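DH 642 Periodontal Maintenance
Unit 3 notes: Scaling and root planing

Read these before the November lab. The charting forms are in the Sunau packet, and the instrument list is at the back of the Tunden clinic manual.

Scaling removes plaque and calculus from the crown and root surfaces. Root planing smooths the root so that the gum tissue can reattach. The two are usually done in the same visit, one side of the mouth at a time, under local anesthesia.

Who needs it
Pocket depths up to 3 mm with no bleeding are treated as healthy. Deeper pockets that bleed on probing, with calculus below the gumline, are the usual reason for treatment. Check the radiographs for bone loss before you plan the visits.

Grasp and fulcrum
Hold the curette in a modified pen grasp. The pads of the thumb and index finger sit across from each other on the handle, and the middle finger rests on the shank. The ring finger is the fulcrum and stays on a stable tooth close to the work area.
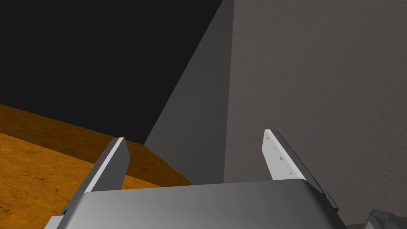 Gray two-finger gripper, computer rendering.

A tight grasp tires the hand and dulls your sense of touch. Keep it light while exploring and firm it up only for the working stroke. Turn the wrist and forearm together and let the fingers stay still.

Stroke
Insert the blade at a closed angle, go to the base of the pocket, then open the angle to between 45 and 90 degrees. Pull in short, overlapping strokes toward the crown. 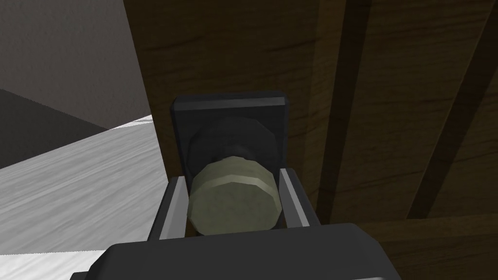

Recheck the root with an explorer before moving to the next tooth. Leftover calculus feels like a bump or a rough patch. Burnished calculus is harder to find and comes from a dull blade or too little pressure.

After the visit
Tell the patient to expect some soreness and sensitivity to cold. Reevaluate the pockets in four to six weeks.

Reading: Patholm workbook, chapter 18, sections on sharpening and hand position.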